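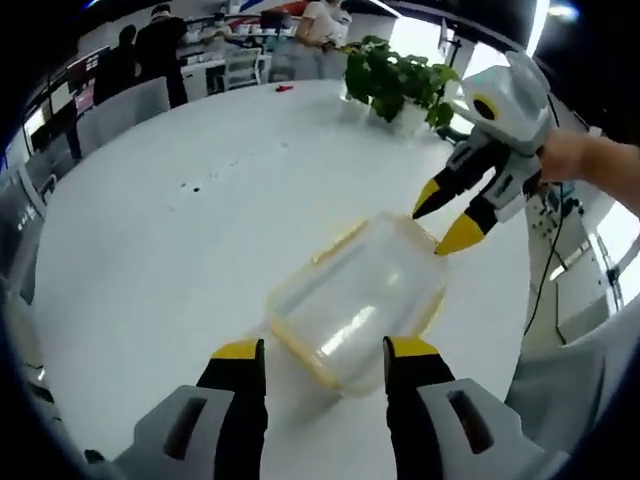
Round table with a clear plastic food container on it.

REDBY PLAYERS - MONTHLY MEETING, JANUARY
Green room, 7 p.m.

Present: Imani Mugo (chair), Abílio Tavares, Panya Phuthong, Apinya Chuensuk, Apinya Suksawat (minutes)
Both Apinyas go by last name below, to save confusion.

Minutes of last meeting
Read, one fix - the fall show ran two weekends, not three. Approved.

Money
Abílio had the figures. Fall show cleared $1,123 after royalties and hall rent. Better than last year. Program ads still owed by two shops, he will call them again. Insurance bill due before we open. Panya asked if we can pay it in two parts. Abílio to ask.

Spring play
"The Toder House" it is. Vote was 4 to 1, Panya against (wanted the comedy, says so for the record). Rights are in hand for 5 performances. If we want to add a matinee we have to go back and ask, and pay again. Left as is for now.

Chuensuk directing. Cast of nine. She wants open auditions, two evenings, cold reads from Act One plus anything people care to bring. No one pre-cast. Some talk about the aunt - does she have to be over sixty? Chuensuk says no, will see who walks in.

Audition notice to go up at the library and the Yimyam Cafe, also the high school if the drama teacher says ok. Suksawat to write it, Imani to check it before it goes anywhere (last one had the wrong door on it).

Set
One room, two doors, a staircase that goes up to nothing. Panya has a sketch. Wants 22 flats, we own 19. Three more to build, or borrow from the Emum Street theater group. Imani knows their president, will ask. If borrowed we return them painted white, same as last time.

Staircase is the real problem. Old one wobbles at the third step and two people in the cast have to run down it. Panya says rebuild from scratch, Abílio says brace it. Went back and forth a good while. Agreed Panya prices the lumber and brings a number next month, no buying before then.

Lights
Board is dropping channel 6 again. Chuensuk would like a slow sunset in Act Two and says it can't be done with what we have. Renting discussed. Abílio to get a price for a weekend and for the full run. No decison.

Costumes
1930s, mostly suits and day dresses. Closet has plenty of the first and few of the second. Suksawat to go through the closet with Imani and list what fits the period. Moths in the left hand rack, everything there needs to come out and be cleaned or tossed.

Tickets
Keep the price the same. Students half. Long talk on reserved seating vs. open - complaints last fall about people saving whole rows with coats. Will try reserved for Saturday only and see how it goes. Abílio needs a seating chart by the next meeting, Chuensuk has an old one somewhere.

Kids' workshop
Summer, same as before, one week. Need someone to lead it. Imani can do mornings only. Tabled.

Other
Lobby door sticks. Landlord told twice.
Coffee urn is missing its lid, if you have it at home please bring it back.
Panya asked that scripts be returned without pen in them. Pencil only.
Key list out of date, send Imani your key number if you have one.

To do before next meeting
Abílio - shops, insurance, light rental price
Panya - lumber price, measured drawing of stairs
Imani - call Emum Street, check audtion notice
Chuensuk - seating chart, audition scenes
Suksawat - notice, costume list

Adjourned 8:50. Next meeting same room, same time, February.
A.S.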